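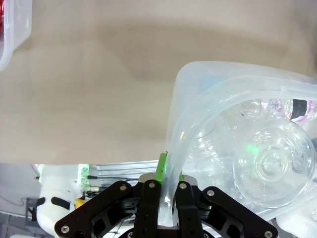
Sofia Sampaio would have started with the tubing too, and she said as much when we sent the plan for this page round: a gripper that does well on blocks and cans can look very different on something soft that bends away from it. Her other request was that we say which results came from one try and which came from many, and we have tried to do that below.

Gripper trials, Edalthorpe workshop
Gallery and notes, updated 01/05/2026

We have been comparing two parallel grippers for a sorting job that involves light, clear plastic. The job is to take an item out of one open bin and put it in another. The two grippers are the Fimik, with stiff linkage fingers, and the Clolar, with a softer pad on each finger. Both were run from the same controller, an Ambrosio, so that the motion between pick and place would be the same for each.

The first round was in March and used rigid items only. It didn't tell us much. Both grippers handled nearly everything, and the few misses came from the camera giving a bad position. The second round is the one reported on this page, and it uses clear and flexible items.

Tube and bin
A clear, flexible tube held between the two inner fingers, with the rest of it looping along the rim of a frosted plastic bin. A clear bottle and a ridged bowl or cup are in the bin. View from the wrist camera.

Notes on the trials

Number of picks. Each gripper made 300 picks in the second round, split over several sessions. We changed the order of the items between sessions but kept the bins in the same places on the table.

Grip force. We started both grippers at the same setting and turned it down until they began to drop things. The Clolar could go lower before it dropped the tube. The Fimik needed more force, and at the higher settings it left a flat spot on the tube that took a while to come out. For our job the flat spot doesn't matter. For someone handling medical or lab tubing it might.

Missed picks. The Fimik missed 49 picks and the Clolar missed 15. Most of the misses on both were on tubing. A miss was counted when the fingers closed and came up with nothing. If the item was picked up and then dropped on the way, we logged it as a drop, and those are kept in a different table.

Drops. There were 8 with the Fimik. The Clolar had more, nearly all of them on bottles with a ribbed surface. The pads seem to hold on the ridges and then let go when the arm speeds up. Slowing the arm helped, but we kept the normal speed for the counted runs.

Camera. Clear plastic is hard for the depth camera. It often returns no reading on the item itself, or a reading for whatever is behind it. The wrist view is better close up, mainly for finding edges and rims. A frosted bin wall makes this worse - the camera finds the wall and the item together and can't always separate them. We tried a darker bin for one session and the positions improved, but the customer's line uses frosted bins and we went back to them.

Long items. A tube that is longer than the bin is wide will come up in a loop, and the loose end goes where it wants. On several picks it caught on the rim and pulled the item sideways in the fingers. We added a short pause after the lift to let the loose end settle. It costs a little time on every cycle and we have left it in.

Finger changes. Swapping fingers on the Fimik is slow, and the position had to be checked again afterward each time. The Clolar pads pull off by hand. On the other hand they wear, and we replaced one pair during the round. The Fimik fingers show no wear that we can find.

Controller. The Ambrosio gave us no trouble during the runs. Setting it up took longer than planned. The two grippers report finger position in different units, and our first script mixed them up, so the first session was thrown out and run again. The numbers on this page don't include it.

Single tries. We ran one short test each on a plastic bag, a rolled cable and a wet bottle. Both grippers picked up the cable and the bottle. Neither picked up the bag. These were single tries and shouldn't be read as results.

Still to do

We want to repeat the tubing runs with a ribbed finger on the Fimik. A sample set has been ordered. If it brings the misses down, the stiff fingers would be our choice for this job, mostly for the wear. If it doesn't, we will go with the Clolar and run the arm slower on bottles.

The drop table and the force settings are available from the Edalthorpe workshop on request. Please say which gripper you are using and whether your items are clear, as the settings differ.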